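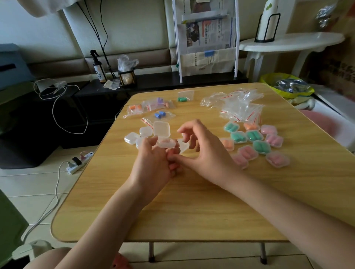

Ospina, December

Handout 5: Choosing a gripper for the earplug task

The task is packing foam earplugs into small clear cases. It looks easy when a person does it. One hand steadies the case and the other works the lid, and the fingertips do most of the job. Keep that in mind when you read the data sheets.

We will compare 2 grippers on the same arm. The Clindetti has parallel jaws with flat rubber pads. The Zustetti has three soft fingers and closes more slowly. Both go through the same steps: pick up a bag, open the seal, take out the earplugs, place them in a case, shut the lid.

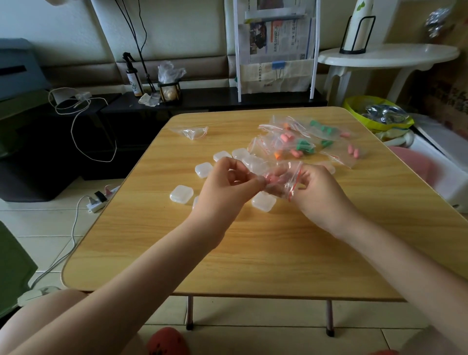 The bag is where most of last year's groups lost time. Thin plastic folds away from a hard jaw, and a clear bag is difficult for the wrist camera to pick out on a pale table. Try the camera from the side before you change any grip settings – lighting matters more than force at this stage.

Foam also gives when squeezed, so a force reading alone won't tell you whether the earplug is held. Log jaw width as well.

Anjana Paul's group starts with the Clindetti, Khôi Từ's with the Zustetti, and you swap after the break. Write down every dropped part and the step it happened in. Controller settings are on the Brallow sheet. Please leave the speed limit as it is.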